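Seneva bedroom tidy set: data card and fault notice

Version of 2 March 2019
Maintained by the Rendgate handling group

Please read the fault notice before you train anything on this set. The first release, from December, had an error in the finger width channel, and a part of the files cannot be repaired.

Contents

The set has 2434 recordings of small household things being picked up from a bed and put down again. All are made with hand-held grippers of the Brarna pattern, two fingers with blue pads. Each recording has the wrist video, the pose track and the finger width in millimetres. The operator works from a short list of objects and is free to choose the order.

Fault notice

The finger width is calculated from the angle of the left finger only. The right finger is supposed to follow it through the linkage. In one gripper, which we call unit B, the screw at the base of the right finger became loose during the work. From then the right finger could move a little without the left one, and the width in the file was smaller than the true width.

With thick objects the error is hard to notice. With thin ones it is serious: the file says the fingers are closed, while there is still a gap between the pads. A policy trained on these files learned to stop closing too early, and it dropped the thin objects or did not lift them at all. We first blamed the policy and lost much time with it. 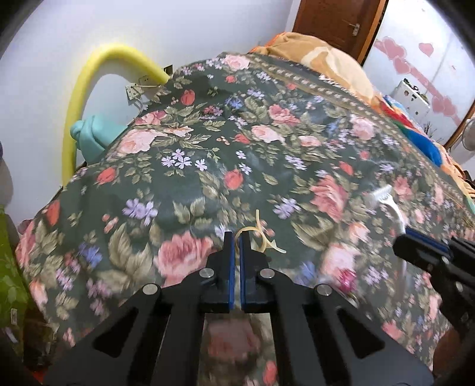 Rubber band on the bedspread, with the fingers a little apart.

The rubber band is the worst object for this fault. It has almost no height over the cloth, so the pads must meet completely. The comb-like object is also affected, but less, as its spine gives the pads something to hold.

How it was found

We closed unit B on a steel gauge of 10 mm and read the width 75 times, opening fully between the readings. The values did not stay together, and they became worse when the gripper was turned on its side. The same test on unit A gave a steady value. After the screw was tightened and fixed with thread lock, unit B was steady as well.

Affected files

The last 400 recordings of unit B are marked width_bad in the index. We do not know the exact moment when the screw became loose, so we marked generously. Some good files are surely among them.

The video and the pose track in these files are correct, and you may use them if your method does not read the width. Please do not try to correct the width with a constant offset. The play changes with the load and with the direction of the hand.

Mixed objects on one surface are the normal case in this set. A marker pen beside a roll of clear tape, cables in a heap, a tube of ointment: these need very different openings within a short time, and every change of opening works on the finger screws. 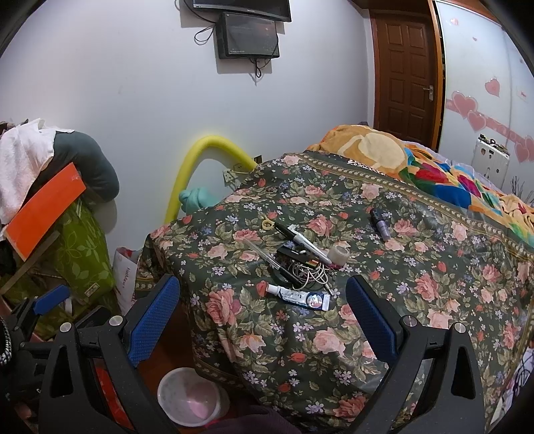
Checks before each session

Tighten all finger screws by hand with the short key. Do not use a power driver, it damages the thread in the printed part.

Close on the gauge in three positions: pads down, pads to the left, pads to the right. Write the three values in the session log.

If one value differs from the others by more than the tolerance in your log sheet, stop and do not record with this unit.

Known limits

The Rezaei conversion script, before its second revision, ignores the width_bad mark and will load all files. Please update it first. The December archive stays online for comparison only.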